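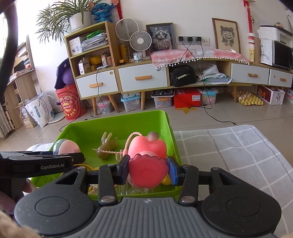
Care of the Hand-Held Gripper: Household Tips, Section 4

This page is kept for members of the Istalon home network who operate a hand-held two-finger gripper at their own table. It covers the setup of the work surface, the cleaning of the finger pads, the pivot screws and storage between sessions. Members who have received a second gripper should carry out each step on both tools separately and keep the small parts apart.

Replacement pads, screws and the care kit are supplied by Odoi. Orders placed in August may take longer than usual to arrive, and members are asked to order before the last spare pad has been fitted.

Before you start

Work in good light at a table of comfortable height. Keep the following within reach:

A soft cloth that does not shed lint
A bowl of lukewarm water with a drop of dish soap
A dry toothbrush with soft bristles
The small screwdriver from the care kit
A saucer for screws
The service card for the tool, with its number written at the top

Switch the tool off and unplug any cable before touching the arms. Drinks should be kept on another surface.

Setting up the table

Cover the table with a cloth that lies flat. A cloth with a printed check is useful, as the lines make it easy to return the box to the same place after a break. Smooth out folds near the box and tuck in any loose corner that could be picked up with an object.

Use an open box with firm sides for the objects. An old cookie container or a storage tub serves well. Wash it and dry it fully before use. Thin cardboard boxes bend when a finger presses on the rim and should be avoided.

Fill the box loosely. Soft rubber pieces, hard plastic pieces and small cards may be mixed, but strings and beads should lie on top where they can be seen. A loop of string that catches behind an arm must be removed by hand with the tool switched off. Pulling it free by opening and closing the fingers will bend the linkage in time.

Checking the grip

Carry out this check at the start of each session and again after any pad has been changed.

1. Open the fingers fully and look at both pads from the front. They should sit level with each other.

2. Close the fingers slowly on nothing. The pads should meet along their whole length. A gap at one end indicates a pad that has not been pushed fully onto its finger.

3. Close the fingers on a light plastic figure, lift it a short way above the box and hold it still while you count slowly to ten. The figure should stay where it is between the pads.
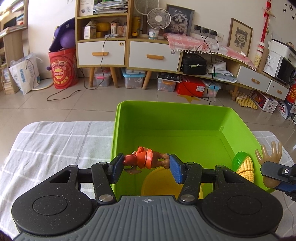
4. Open the fingers and let the figure drop into the box. If it clings to one side, that pad is sticky and should be cleaned as set out in the next part.

5. Enter the result on the service card. A tool that fails the check after cleaning should be set aside and reported.

Cleaning the pads

Pads pick up skin oil, dust and traces of color from painted toys. Wipe them with a damp cloth after each session. Once a week, take them off, wash them in the soapy water, rinse them and leave them to dry on a towel away from direct sun. Alcohol, bleach and kitchen degreaser harden the rubber and must not be used – the same applies to baby wipes with added lotion.

A pad should be replaced after 4000 grips, or sooner if the surface has gone shiny. Pads should be changed in pairs, so that both sides of the tool wear at the same rate. Blue pads and black pads fit the same finger, and a mixed pair may be used until a matching one is available. Please note any mixed pair on the card.

Looking after the pivots

Brush dust out of the linkages with the dry toothbrush, holding the tool with the fingers pointing down. Every 600 grips, test each silver pivot screw with the screwdriver. Turn it only until it stops moving under light pressure. A screw that has been forced will make the arm stiff, and a stiff arm is the most frequent fault reported to the repair desk.

Oil should not be applied at home. It travels along the arm to the pads and draws fluff from the tablecloth into the joint. If an arm squeaks, brush it again, open it fully and look along both sides for a hair or thread wound around the pivot.

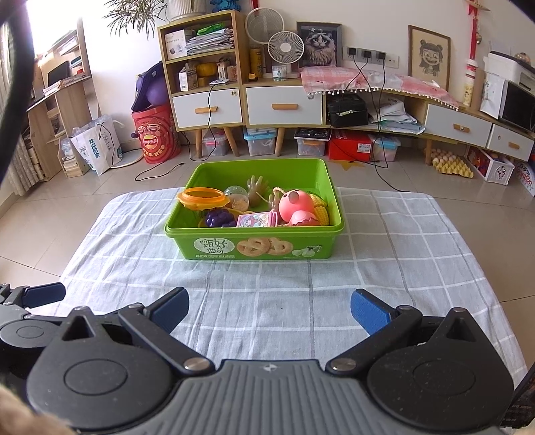
Leave the fingers open while looking, with the box pushed back far enough that nothing touches the pads. Threads can usually be drawn out with tweezers. Cut a tight one with nail scissors and remove both ends.

The ridged grip may be wiped with a cloth that has been wrung out well. Water must not be allowed to run between the ridges and the round hubs.

Storage and reporting

Store the tool with its fingers slightly open, in a dry cupboard away from heaters. Nothing should be laid on top of the arms. Spare pads keep best in a closed jar.

Faults should be reported to Edem Alhassan at the repair desk, quoting form 415 and the number on the service card. Spare pads are listed in the Odoi parts sheet under item 2319. Screws are sold in bags and should not be replaced with screws from a hardware store, even where the thread appears to match.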